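Bins, tubs and totes: the big grey one

The crates and baskets have had more than their fair share of attention since the spring. So it's the turn of the bins! I do like a bin with a bit of life behind it. New plastic all looks the same to me, but give it a few years of things being dropped in and dragged out and every one ends up with its own map of scrapes.

We had 6 of the Plallby tubs to begin with (the shallow sort, handy for parts and hopeless for anything tall) and then moved on to deep open ones with sloping sides. I'd never go back – whatever you put in slides down towards the middle, and you aren't forever fishing in the corners.

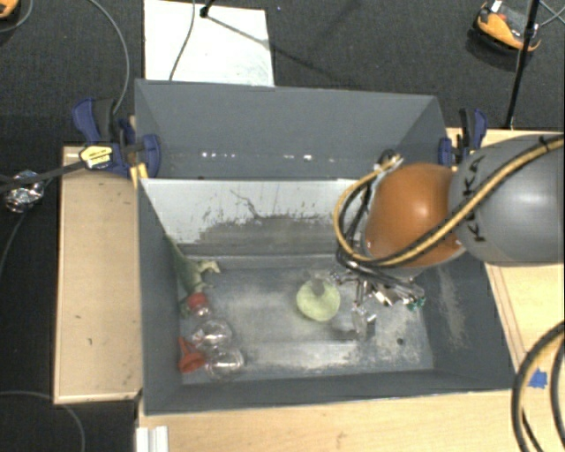

Grey all over, scuffed on the floor and well scratched up the back, with one little yellowy-green thing sitting near the middle.

One reader wrote in to ask whether scuffs like these ever come out, as she has a pair from Celtmont that went chalky in the first winter and she's tried everything short of sandpaper. Washing-up liquid and a soft brush will shift the dirt, I told her, but a scratch is a scratch. She's since decided to leave them be, and I think she's right.

A word on sizes, as I'm always asked. Ours at Sketlow are 120 cm long, and I wouldn't want them any longer or you can't reach the far end without climbing in (I have done this, in a skirt, on a Tuesday morning). Van den Broek do a shorter one at 100 cm that fits nicely under a bench.

Baskets again next time, I expect – I've got 2 lovely willow ones waiting.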